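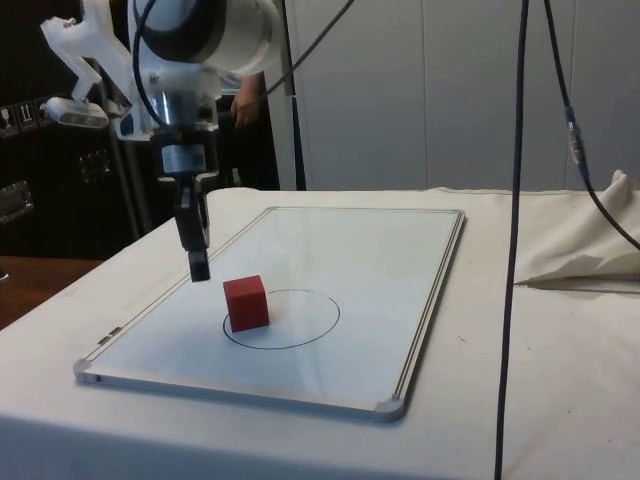
Red cube and marker outline on the whiteboard, gripper above.

To: Rakena users list
Date: 2026-02-02
Subject: Re: Start position for guided demonstrations

A site in Drirnovcombe wrote:

> The October guide asks for 16 demonstrations per task, led by hand.
> May we record part of the set by remote control, and must the cube
> begin fully inside the oval?

Both methods are accepted. Please do not mix them within one set -- the Fundasora import step reads a single method label per folder, and sets 1550 and 1771 were returned for this reason.

The cube may begin across the line. The outline marks the target area only. The fingers should start above the board and clear of the cube, and the operator should pause for 3 seconds before the first movement.

Sites using the Boson controller should send the log with each set.

Rakena Support Office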